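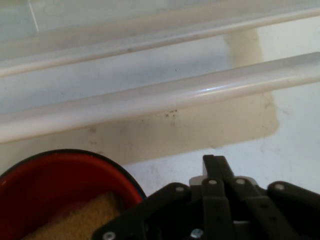

Anong Thepsuriya wrote: Before anyone asks for a second arm, can we settle what the first one needs for the rest of the year? The ticket says "gripper budget" and then talks about finger plates, spare links, a bench and a service plan. I'm glad to sign for any of them, but I need to know which is which.

Reply from ticket owner:

Fair point, and thanks for reading the whole thing! I've split it up below. Title stays the same so the old links keep working.

Ticket: Gripper budget, bowl station
Status: Open, waiting on quote
Priority: Normal
Site: Ferville

Original problem
Parallel gripper closes unevenly after a long run. Left side arrives first, right side follows. On anything rigid you hardly notice. Near a bowl rim it matters a lot, because the tips land off center and the grip shifts as the arm lifts.

What we tried
- Rehomed the gripper with power off in between. Same.
- Checked the screws at the pivots. One was loose, tightened it. Much better for a day, then back.
- Swapped the finger plates left for right. The fault stayed on the same side, so the plates are fine. (Happy about that, I had already put new ones in the draft order. Taken out.)
- Ran it at half speed. Fault still there but smaller.
- Borrowed a link set from the Trummer arm. Fault gone!

So it's play in the links. They're flat plastic, they pivot on plain screws, and the holes have opened up a little. I think this is a great result, since links are the cheapest moving part on the whole arm and I can change a set between two cups of coffee.

What I'd like to buy

Link sets. Hemetti sells them as a bag with screws included. I'd like 20 sets. They quote a better unit price at 50, and I was tempted, but we'd be storing plastic for years and the design may change under us. 20 keeps us going and fits in one drawer.

Finger plates. None for now. See above.

Service plan. Pondar offers a yearly one. I read it twice. It covers the motor and the controller and leaves out "wear items", and they list the links as a wear item. Everything that has gone wrong for us so far would be on our own bill anyway. I'd skip it this year and look again at renewal time.

Bench. This one I'd really love. We work close to rails and posts at the moment, and the wrist has to come in at an awkward angle to stay clear of them. A plain flat bench with open space on three sides would let us approach straight down. It could go on the furniture line and leave the equipment money alone, if Anong agrees.

Second arm. Withdrawn from this ticket. I got carried away after the good week in July. I still think it's a yes someday – but with one arm properly supplied we'd learn what the second should be.

Money
The ceiling on this line is $2,000 and the links come in well under it. Please leave the remainder where it is until the bench question is answered, and don't let it get swept into general supplies like last time.

Open questions
1. Does Hemetti ship the screws with thread lock already on? The ones that came with the arm were bare, I think. If they're bare again, add a small bottle to the order.
2. Who keeps the run log? I'd like a line each time a set is changed, with the hours on it. That way next year's number comes from our own use.
3. Can Trummer have their link set back before the order lands? They've been very kind about it. If they need it, I can run at half speed with the old set for 2 weeks.

Update 2025-08-01
Quote request sent to Hemetti for 20 sets, asked about thread lock in the same message. Trummer say keep the borrowed set until ours arrive. Brilliant people.

Anong Thepsuriya wrote: Much clearer. Links approved once the quote is in. Bench can go on furniture, send me the measurements. Agree on the service plan.

Reply from ticket owner:

Wonderful, thank you! Measuring the floor space this afternoon. Leaving this open until the links are fitted and I've logged the first hours.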